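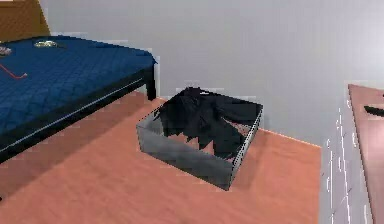 What did the planning software gain this period?
It gained a way to choose a new viewpoint before it commits to a grasp, and a way to stop early when no grasp is good enough.

Progress report, household tidying planner, August
Prepared by So-yul Jang for Stijn Coppens, Kostiuk program office

1. Work on the planner

In the last report we wrote that the planner chose one grasp from the first view and then kept it until the end of the attempt. This was simple, but it gave bad results with soft objects in containers. A folded cloth hides a part of itself, and the box walls hide another part. The planner then believed that hidden space was free space.

We changed this in two steps. First, space that the camera has not seen is now marked as unknown, and a path through unknown space has a cost. Second, if the best grasp has a high cost, the planner asks for another view before moving down. It may ask 2 times. After that it must act or report that it has no plan.

Ji-hoon Geum wrote the cost part and Dong-geon Yeo wrote the view selection. The two parts are merged and run together since the middle of the month.

2. Simulation tests

We use the bedroom set for the present tests, with a bed, a dresser and an open box on the floor between them. The black cloth in the box is the difficult case. Its dark surface gives few features to the perception module, and its folds stand higher than the rim at the back of the box, so the rim is not a safe limit for the approach height.

We ran 500 episodes with the new planner. In 400 of them the cloth was lifted fully out of the box. We count an episode as success only if the cloth is clear of the rim and stays in the grasp for 4 seconds. The earlier planner was tested with a weaker rule, so I prefer not to put the two results side by side. Chang-ho Yeom will run the earlier version again with the present rule and we will send the comparison when it is complete.

Most failures are of one kind. The segmentation joins the cloth with the shadow near the box wall, and the fingers close on the wall. The planner does what it should with the information it has, so we treat this as a perception error. A smaller group of failures comes from the time limit – the second view is sometimes chosen on the far side of the bed, and the arm needs too long to reach it.

3. Tooling

The replay viewer now shows the unknown space as a separate layer and can be stopped at each decision. This was not in the work plan, but it took little time and Dong-geon found the far side problem with it on the first day. The Clistmont partners asked for access. We gave them the viewer without the episode data, because the data agreement is not signed yet.

4. Delays and risks

The transfer to the real arm in the Nirnholm laboratory is late. The driver we received does not report the gripper force at the rate our controller expects. Ji-hoon is writing a small adapter, and we expect to test it on a Friday when the arm is free. If the adapter does not work, we will need a decision from you about the newer driver, which has a license fee outside the present budget.

5. Next period

We will train the segmentation again with more dark fabrics and with changed light direction. View selection will get a travel time term. The milestone review at Zundville stays as planned, and we will bring the replay viewer.

Please tell us if the program office wants the failure list as a separate file. It is long, but every entry has its episode number and can be opened directly in the viewer.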